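### 4.2 Picking up soft items from the floor

The second group of trials dealt with things left on the floor. Tidying a floor sounds easy, and on bare boards it mostly was. The Stalar arm finished 80 percent of the bare-floor pickups on the first try, and most of the misses came from items that had been left flat against a wall. Rugs changed the results a good deal.

We ran 500 pickups in total, 210 of them on rugs or carpet. Each trial began with the arm over the work area and ended when the item was in the bin or when 16 seconds had passed. Items that slipped out on the way to the bin were scored as failures, even if the first grip had looked sound. The operator set out the items from a printed list and did not adjust them afterward.

Long pile caused trouble in two ways. The depth reading over a shaggy rug is unsteady, so the planner often stopped the fingers too high and closed them on nothing. When we lowered the stopping height, the fingers went into the pile and came up holding rug as well as cloth. Strong color helped the system find an item, as with the pink fabric in Figure 3, but finding it told the planner very little about where the cloth ended and the pile began.

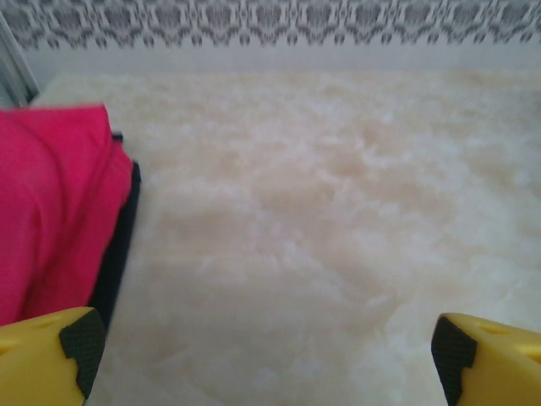 **Figure 3.** Wrist view over a white shaggy rug, fingers open, with a pink and black item at left.

Merike Kļaviņa, reading an early draft, objected that a person clearing a room would not treat the rug as a problem at all. A person pinches, feels that there is too much in the hand, and lets some of it go, she wrote, and a machine that can't do that last part isn't ready for a bedroom floor. She asked us to score "caught the rug" separately from "missed the item."

We agree with the request and have split the two in the appendix. We are less sure about the larger point. A simple rule, in which the arm lifts a short way, checks the load, and opens again if the load is too high, got rid of many of the rug grabs without any sense of touch in the fingers. It was slow — often slow enough to run out the clock — and it did nothing for thin items, which weigh so little that the check can't tell them from an empty grip.

The pads also matter. The Marden pads, which we used through December, held cloth well but picked up lint from the rugs, and their grip got worse over a long session. Wiping them between blocks of trials fixed this. A household user would have to do the same, and we count that as part of the chore. Section 4.3 covers folded items on shelves.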